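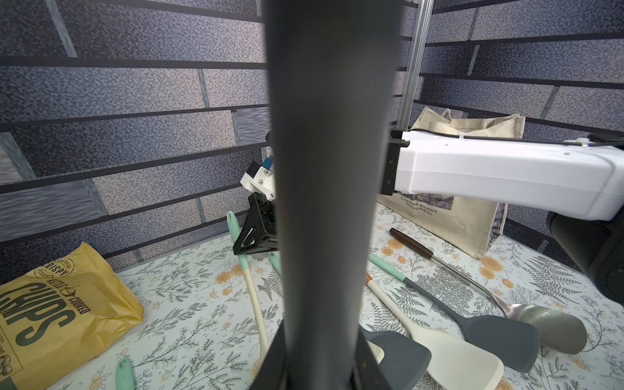
Utensils and a bag of chips on the patterned cloth at the Hotum trial station.

December 13, 2020

Nerea Palacios was a kitting lead for six years before Hotum moved her to the two-arm station. Kitting at Hotum means taking mixed household goods, sorting them, and setting them in trays for the Fastska line. It is done by hand on two shifts. The station does a small part of it, and Palacios runs it during the day.

Her title is now cell operator. The pay grade went up one step. The physical work went down, she said, and the amount of writing went up.

"On the bench I filled in one sheet per shift," she said. "Now every stop gets an entry. Which arm, which object, what the grip looked like, what I did to clear it. In January I expect to have a form for the forms."

The station is a walled box with both arms bolted to an aluminum rail at the front. The walls and the cloth carry printed patterns because the objects will not always be handled against a plain surface. Each arm has a camera at the wrist. Palacios lays out the objects, starts a run, and watches it through.
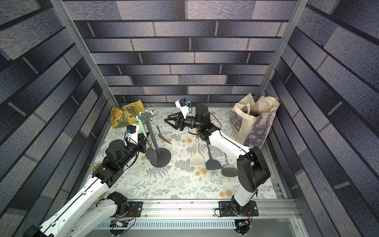

Both arms mounted on the front rail, with the utensil stand between them.

A full layout test is 500 runs. Of the last set, 31 needed a person to step in. Palacios does not consider that number good or bad without the notes that go with it.

"A stop where the arm never closes is cheap," she said. "I reset and go. A stop where it closes on the wrong thing and lifts, that one costs me. I have to put the whole table back."

Thin handles take most of her attention. A spatula lying flat gives the fingers little to get under, and two spatulas side by side can be picked as one. Bags are a separate problem. They change shape when touched, and a grip position that was right on one run may be wrong on the next.

"A person doesn't think about a bag of chips," she said. "You pinch the top and move it. To write down how you do that, you have to do it slowly about as many times as it takes to get annoyed."

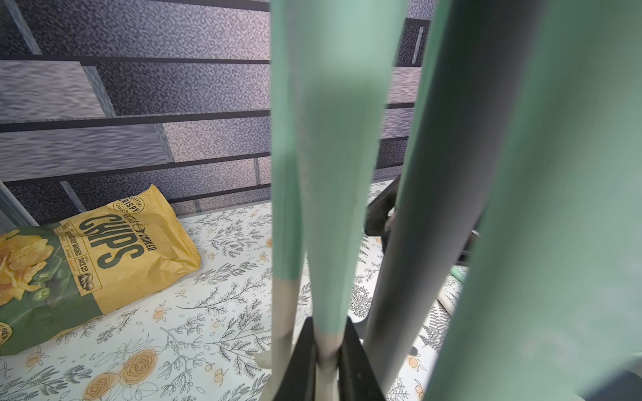
Wrist view past the mint-green fingers, bag of kettle-cooked chips at left.

The bench crew was told of the project by memo. Palacios said that was a mistake, and that she told the manager so. The first question on the floor was about hours. Hotum's answer was that no positions would be cut during the trial, which left open what happens after it. Two people asked for transfers to receiving. One has since asked to come back.

She now holds a short session at shift change where bench workers can try to lay out a table the arms will have trouble with. The results go into the test set under the worker's initials.

"They are better at it than the engineers," she said. "They know what tangles. They have been untangling it for years."

The control software, Closero, was set up by an outside integrator, Zabala. At first it reported every stop as the same fault, number 692. Palacios kept her own codes in a notebook until Zabala added them to the menu. There are now separate entries for a missed grip, a double pick, a dropped object, and contact between the arms.
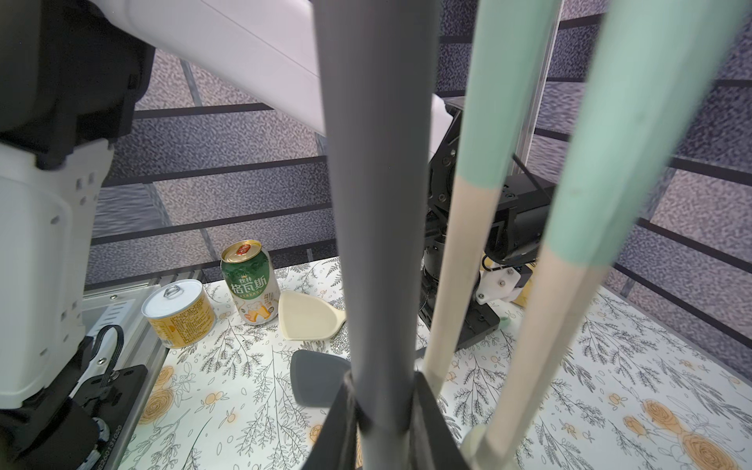
Cans came into the test set later than the utensils did. They hold their shape, and Palacios rates them as easy until something is placed close beside them. Then the order of picking matters, and the order is still set by hand.

Asked what she misses from the bench, she named the talk. The station is one person's job, and the safety rule keeps others behind the line during a run. She has asked for a second trained operator on days, partly for cover and partly for that reason. The request is with the plant manager.

She does not expect the arms to match bench speed soon, and said speed was the wrong thing to ask about. What she wants is a station that can run the dull trays through a shift while the crew takes the mixed ones.

"If it stops, it should tell me why," she said. "I can plan around a slow machine. I can't plan around one that only gives me a number."

The next layout test starts after the cloth is changed for a different print.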